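Imprimir esta página | Enviar por correo electrónico

Utilizamos cookies propias para recordar sus preferencias de idioma. Si continúa navegando, se entiende que acepta su uso. Aceptar | Más información

Club de Robótica Hidari
Manual de puesta en marcha del proyecto de robótica doméstica
Sección 4. Preparación del puesto y registro de la tarea «Colocar el cojín»

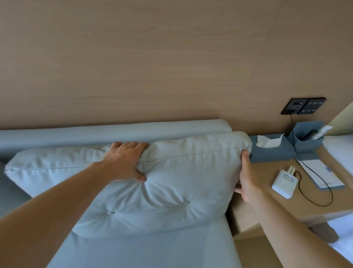 Figura 4.1. Cojín apoyado en el respaldo del sofá, sujeto con ambas manos.

4.1 Objeto y alcance

La presente sección establece el procedimiento que deben seguir los equipos de estudiantes para preparar el puesto, ejecutar la tarea «Colocar el cojín» y entregar los registros correspondientes. Su cumplimiento es obligatorio para todos los equipos inscritos en la modalidad doméstica de la competición Irthorpe.

Las demostraciones obtenidas conforme a esta sección se emplean en el entrenamiento del controlador bimanual Ristić, descrito en la sección 6. Los equipos que trabajen únicamente con la modalidad de clasificación de piezas pueden pasar directamente a la sección 5.

4.2 Requisitos previos

Antes de iniciar la preparación, el equipo deberá:

1. Haber completado la formación de seguridad de la sección 2 y disponer de la hoja de autorización firmada por el profesorado responsable.

2. Tener instalado el programa de registro Zuvetti y haber superado la comprobación de arranque de la sección 3.

3. Haber reservado la estancia en el calendario del club. La reserva incluye el tiempo de montaje y el de recogida.

4. Haber designado a una persona operadora y a una persona encargada del registro. Ambas funciones no podrán recaer en el mismo estudiante durante una misma serie.

Nota: el cambio de persona operadora obliga a cerrar la serie en curso y a abrir una nueva. El programa no admite dos operadores en una sola serie.

4.3 Preparación de la estancia

1. Compruebe que el sofá se encuentra en su posición de referencia y que ninguna prenda u objeto personal descansa sobre el asiento.

2. Retire del suelo los cables, bolsas y calzado situados en la zona de trabajo.

3. Encienda la iluminación general. Si entra luz directa por las ventanas, corra las cortinas y manténgalas en esa posición hasta el final de la serie.

4. Deje el mobiliario auxiliar y los objetos de uso cotidiano en su lugar habitual. La competición valora el comportamiento del controlador en estancias reales, por lo que no procede vaciar mesas ni cubrir enchufes.

5. Tome una fotografía general de la estancia y adjúntela a la ficha de la serie. Toda modificación posterior de la disposición deberá anotarse en el campo «Observaciones».

Precaución: los cables de carga que cuelguen hacia una mesa deberán quedar fuera del recorrido de los brazos. No tire de ellos para apartarlos; desplace primero el dispositivo conectado.

Precaución: no apoye ordenadores portátiles ni recipientes con líquido en el asiento del sofá.

4.4 Configuración del programa de registro

1. Abra Zuvetti y seleccione «Nueva serie».

2. En el campo «Tarea», introduzca el código 1,603. Este código corresponde a la colocación de un cojín contra el respaldo con ambas manos.

3. En el campo «Variante», seleccione «Cojín grande, tejido blando».

4. Introduzca el identificador del equipo y la función de cada integrante. No se admiten nombres propios en ningún campo de la ficha.

5. Fije en 9 el número de repeticiones de la serie.

6. Pulse «Comprobar». El indicador de estado debe pasar a verde antes de continuar.

Nota: el código 1,606 está reservado a la retirada del cojín y no debe utilizarse en esta sección. Las series registradas con un código equivocado se devuelven al equipo sin evaluar. La coma forma parte del código y debe teclearse.

4.5 Ejecución de la tarea

1. Sitúese de pie frente al sofá, con los brazos relajados a ambos lados del cuerpo.

2. Espere la señal acústica de inicio. No adelante las manos hasta haberla oído.

3. Tome el cojín con ambas manos y levántelo del asiento sin arrastrarlo sobre la tapicería.

4. Llévelo hasta el respaldo y apóyelo en posición vertical.

5. Presione el borde superior con la mano izquierda, con los dedos abiertos sobre el tejido, y mantenga la mano derecha en el lateral, según muestra la figura 4.1.

6. Corrija la inclinación con movimientos cortos. Evite golpear o sacudir el cojín para darle forma.

7. Suelte primero la mano derecha y después la izquierda. Retire los brazos hasta la posición inicial.

8. Permanezca inmóvil hasta la segunda señal acústica, que indica el cierre de la repetición.

9. Devuelva el cojín al punto de partida y comunique en voz alta que está preparado.

Nota: las arrugas leves del tejido son admisibles y no invalidan la repetición. Tampoco la invalidan las marcas que formen los botones en la cara frontal.

Nota: las personas zurdas podrán invertir la función de las manos, siempre que mantengan el mismo criterio durante toda la serie y lo indiquen en la ficha.

Precaución: no sujete el cojín por los botones ni introduzca los dedos bajo el ribete. Una costura dañada deberá comunicarse al profesorado y supondrá la sustitución del cojín antes de abrir otra serie.

4.6 Criterios de validez

Se considerará válida la repetición que cumpla las condiciones siguientes:

- El cojín queda en contacto con el respaldo y se mantiene sin ayuda hasta la segunda señal.
- Ambas manos intervienen en la colocación.
- Las manos permanecen dentro del campo de registro mientras tocan el cojín.
- La persona operadora no habla entre las dos señales acústicas.

La persona encargada del registro marcará cada repetición como «Válida», «No válida» o «Dudosa» inmediatamente después de su cierre. Las repeticiones dudosas serán revisadas por el profesorado y no deberán borrarse, aunque el equipo considere que se debieron a un error evidente.

Una caída del cojín posterior a la segunda señal no modifica la calificación. Se anotará en «Observaciones».

4.7 Revisión y entrega

1. Pulse «Cerrar serie» y espere a que finalice la copia de los archivos.

2. Reproduzca la primera y la última repetición. Verifique que las señales acústicas se oyen con claridad y que el cojín se distingue del fondo.

3. Complete la ficha y compruebe que el código de tarea coincide con el indicado en el apartado 4.4.

4. Envíe la serie a la carpeta del equipo. No renombre los archivos.

5. Restituya la estancia a la disposición de la fotografía general y anote la hora de salida en el calendario.

Cada equipo deberá reunir 200 repeticiones válidas para solicitar el entrenamiento de su controlador. El plazo de solicitud se cierra en junio. Las repeticiones aportadas por otro equipo no computan a estos efectos, salvo fusión autorizada por el profesorado.

Nota: si la última serie supera el mínimo exigido, las repeticiones sobrantes se conservan y pueden utilizarse en la fase de validación.

4.8 Incidencias frecuentes

El indicador de estado no pasa a verde.
Revise que el campo «Variante» esté cumplimentado. Si lo está, cierre el programa, vuelva a abrirlo y repita los pasos del apartado 4.4.

El cojín resbala al soltarlo.
Aproxime la base al respaldo antes de presionar el borde superior. No añada cintas, velcro ni otros elementos de sujeción.

El color del cojín se confunde con el de la tapicería.
No cambie el cojín por iniciativa propia. Ajuste la iluminación general, repita la comprobación y, si el problema persiste, consulte al profesorado. El reglamento de Irthorpe admite combinaciones de tonos próximos.

La segunda señal no suena.
Mantenga la posición. La persona encargada del registro detendrá la repetición de forma manual y la marcará como «Dudosa».

La serie aparece incompleta en la carpeta del equipo.
Compruebe la conexión y utilice «Reenviar». No vuelva a grabar las repeticiones hasta que el programa confirme la pérdida de los archivos originales.

4.9 Interrupción de la actividad

Cualquier integrante del equipo puede interrumpir una serie pronunciando la palabra «alto». La persona operadora soltará el cojín, bajará los brazos y se apartará del sofá. La repetición en curso se marcará como «No válida» y la causa se hará constar en la ficha.

La actividad no se reanudará hasta que la causa haya quedado resuelta y ambos responsables de la serie lo confirmen. Si la interrupción obedece a una molestia física, la persona afectada no continuará como operadora durante esa reserva.

Continúa en la sección 5: Clasificación de piezas sobre mesa

Club de Robótica Hidari | Contacto | Aviso legal | © Todos los derechos reservados | Volver arriba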